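Ticket: Arm drifts left during remote demos, gripper closes late
Queue: Teleoperation / demo collection
Station: Kusdale, kitchen table
Opened: 18 October 2021
Priority: Medium (was High, then somebody read the definition of High)
Status: Resolved, with one item left open

Reported problem

When driving the arm by hand controller, the arm wanders left between grasps. Let go of the stick and it keeps going, slowly, like a shopping cart on a slope. The gripper also closes late. You squeeze, you wait, you squeeze harder, and then it closes with the force of both squeezes. One toy strawberry has been retired.

Task being shown when it started: pick up a piece of play food, put it on a plate, back off to the start pose. This is the easiest task on the Tuso list and was given to the new operators for that reason.

Steps to reproduce

Start the session from cold. Run the short warm-up. Record demos at normal speed. The first batch looks fine. By demo 20 the start pose is visibly off, and by demo 32 the operator is correcting for it without noticing, so now the robot is being taught to lean right on purpose.

Log

Entry 1. Restarted the controller software. Drift gone. Closed ticket.

Entry 2. Reopened ticket.

Entry 3. Swapped the hand controller for the spare. The spare drifts too, but to the right. Swapped back, on the theory that we at least know this one.

Entry 4. Checked the stick dead zone. It was set to 2 percent, which might suit a surgeon. Whoever drives at Trorkdale uses a wider setting and has never filed a drift ticket. Raised ours to match. The slow wander with hands off the stick stopped right away. The start pose was still off after a long run, though by less.

Entry 5. Had the operator put the controller down and move the arm by hand in free-drive mode. In free drive it sagged a little toward the left and stayed there. So there were two problems wearing one coat. The stick was one. The other was in the arm or in what we had told the arm about itself.

Entry 6. Opened the payload settings. The tool weight belonged to the old gripper. The gripper was changed after the Quezada visit and the number was not. Entered the correct weight and center of mass, saved, power cycled, then checked that it had really saved (see the ticket before this one). Free drive now holds where you leave it.

Entry 7. Gripper lag. Watched the message times during a squeeze. The close command was waiting in line behind the video streams, which is polite of it. Gave gripper commands their own channel. Close now follows the squeeze with no delay anyone here can feel. Please stop squeezing twice. It hears you.

Entry 8. Checked cable routing while the cover was off the subject. Cables running down the arm need enough slack at the joints for a full wrist turn, and the clip on the lower segment should be snug without pinching. If you move the clip, turn the wrist all the way both ways before you record anything. A tight cable tugs on the arm, and the arm will blame the controller, and then you will blame me.

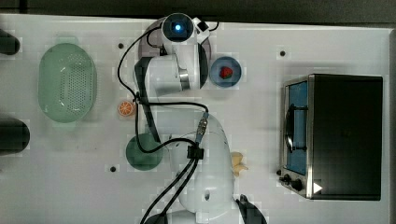

Remote Operation and Teaching Group -- Kusdale Lab

Table layout for retest: keep the strawberry on the blue plate and leave the green plate where it is, over by the lower part of the arm. The colander stays on the left and the toaster oven on the right. The oven is not part of this task. Several operators have tried to make it part of this task.

Retest

Ran 70 demos in one sitting with two operators trading off. Start pose at the end matched the start pose at the beginning, checked against the saved joint values and not against anyone's feelings. No late grasps. A few plain misses, which are the operators' own work and have been kept and labeled as such.

What to do with the old demos

Anything recorded after the gripper change and before this fix has the wrong tool weight. Don't delete it. Move it to the hold folder and tag it "payload". The early demos from each session may be usable, the late ones probably not, unless we want a robot that approaches every plate as if there were a crosswind.

Do not mix held demos into training to "bring the numbers up". This has been suggested once and it is hoped that was the only time.

Still open

The spare controller still drifts right. It has a piece of tape on it that says BAD. The tape has been on and off twice, so before you borrow it, check with the queue. A replacement is on order -- until it arrives, book the good one on the sheet and put it back on the charger when you finish.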